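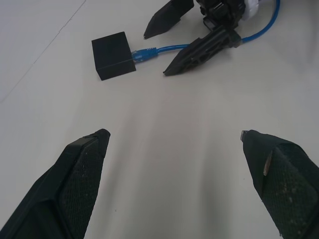
Nirnetti hands-free breast pump: my review after going back to work

I went back to work in October, when my son was just past four months, and I had exactly one worry on my mind (ok, more like twelve, but this was the loud one). How was I going to pump at a job where my "break room" is a supply closet with a folding chair? With my daughter I used the hospital-style pump with the tubes and the big yellow bag, and I hated every minute of it. So this time I bought the Nirnetti, the kind that sits inside your bra, and I've used it every working day since.

I paid for it myself, by the way. Insurance covered a basic double pump and I used that at home for the first few weeks, so I do have something to compare it to.

First impressions

It's lighter than I expected and the cups feel solid. Each one holds 150 ml, plenty for me on a normal session but not for that first one in the morning, when I have to stop and empty the left side. If you are an over-producer you will be annoyed by this! The box comes with two flange sizes, and neither was mine. I ended up ordering Milto silicone inserts, and everything got better the same day. Please, please measure yourself before you decide a pump doesn't work for you. My friend Augustina Yakubu had almost given up on hers and it was just the wrong size.

Suction

Good, not amazing. My plug-in pump empties me in 15 minutes and the Nirnetti takes closer to 25. There are nine levels and I live on five. Anything over seven pinches, and in my case going higher didn't get me any more milk, only sore nipples and a bad mood. The massage mode at the start is lovely though, slow and gentle, and I usually get my letdown in the first two minutes if I have a picture of the baby on my phone.

Noise

They say "whisper quiet" and I say hmm. In my closet with the fan on, fine. On a video call with my microphone on, somebody asked if there was a printer running. I said yes.

Cleaning

Five parts per side, so ten to wash, and the little valves are a pain. I dropped one down the sink on a Thursday night and had to drive to Aryee before they closed to get a spare pack. Buy spares up front! I keep an extra set in my desk now. The parts dry slowly too, especially the membrane, and you don't want to put it back in damp because the suction drops off.

Battery

Four sessions for me, sometimes five. It charges with a regular phone cable – bless them for that – but you can't pump while it charges. I found this out in a parking lot.

How it did for my supply

My supply dipped in the second week and I panicked. I started adding one session on the plug-in pump before bed and it came back up within a few days. I really think of the Nirnetti as my daytime pump now and not my only one. On a typical workday I bring home 313 ml, and my son drinks nearly all of it the next day. There are 50 bags in my freezer from before I went back and I have hardly touched them, so I can't complain.

I also tried my sister-in-law's Gatamex for a weekend. Stronger, louder, and it leaked all over my gray shirt when I bent down to pick up a sock. The Nirnetti has leaked on me twice, both times when I hadn't pressed the cup closed all the way. Listen for the click.

Would I buy it again?

Yes, at 200 dollars I would, and I'd wait for a sale if you can. If you stay home most of the day and have an outlet and a comfy chair, save your money and use the one your insurance sends. If you're pumping in a car, a closet, or while making a grilled cheese for a three-year-old, get it. Four stars from me, and it would be four and a half if they put the right size flanges in the box.

If you get plugged ducts easily, ask your lactation consultant before switching over completely. Mine told me to keep the stronger pump around for at least one session a day, and I haven't had a clog yet.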